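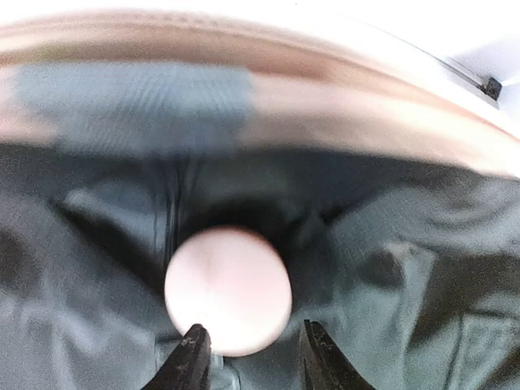 *Pale ball between two black gripper fingers.*

Fri 16 February was the winter open day at Ceneck, and I've wanted to get into that building ever since Piret Mockus told me about the paper room. It was worth the bus ride! The 41 stops right at the gate, and by the time I got there people were already lined up along the wall with their hoods up, stamping their feet and passing a bag of buns back and forth.

I went straight to the paper room (second floor, turn left at the coat racks). Mārtiņš Pētersons runs it, and he lets you pull your own sheet if you don't mind cold hands. You dip the mold into the vat, level it, lift it, and then comes a little shake from side to side that I could not get right. My first sheet had a hole in it. My second was thick at one end and so thin at the other that you could read through it, and I love it, it's drying on my radiator as I write.

They also had an account book out on a cushion, dated 1639, with the wire lines still clear when Mārtiņš held a light behind the page. Somebody had done sums in the margin and gotten one wrong. I could have stood there all afternoon, but there was a polite cough behind me. 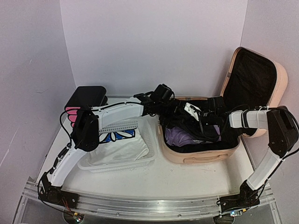

*Two arms on one rail, white walls around them.*

Lunch was in the canteen: barley soup, dark bread, a very good pickle. I shared a table with Aivar Uibo, who binds books over at Ojeda and had come mostly for the offcuts. He showed me how to find the grain of a sheet by bending it gently both ways, and now I can't pick up an envelope without doing it.

After that I caught the marbling demo with Gwendolyn Szabo. She flicks the color on with a bundle of broom straw, drags a comb through, lays the paper down, and up comes this swirl of green and rust – the whole room went "ooh" every single time, me included. There were six places at the table for trying it yourself and I got the last one.

A few notes if you're going to the next one. Doors close at 5, and the stairs get crowded before that. Wear sleeves you can push up. The shop takes cash only, and the seconds box under the counter has lovely odd sheets in it. I missed the type room completely, so that's where I'll start next time.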